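Budget thread for the Mukville bench. Quotes came back this month and I said I'd post where we landed, so I'm posting it.

The arm was the easy line. We priced two, picked the one Lirnum can service locally, and moved on. Most of October went to the small stuff.

Fingers, for one. We wanted a wide opening and slim pads, and that pair is quoted separately from the gripper at 1295. Layout is still in simulation, so nothing is ordered.
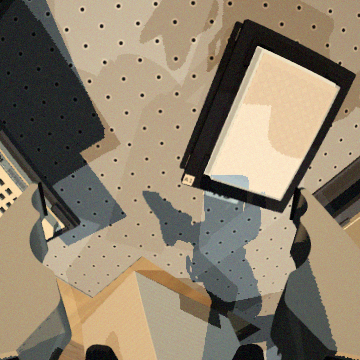
Yaroslav Stasiv: put the spare pads on the same order. We bought ours later and paid shipping twice.

Fair point, added to the list.

Next is plate stations. Nustow sells them one at a time or as a set. We're buying singles, even though the set is cheaper per piece, and will add more once we know the workflow.

Service contract: Vakulenko wants 50 percent up front. Annelies Vermeulen is asking if they'll split it over 2 years. No answer yet.

Table and breadboard plate come out of the furniture budget. Check yours before you put them under equipment.

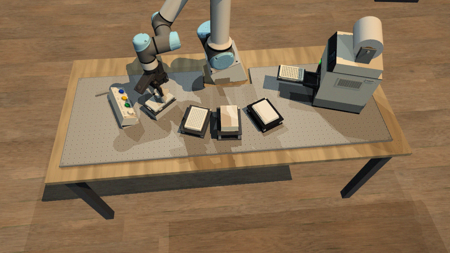 Planned bench layout, simulation render. Arm at the back, instrument at right, plate stations across the middle.

Next post when the service quote is final.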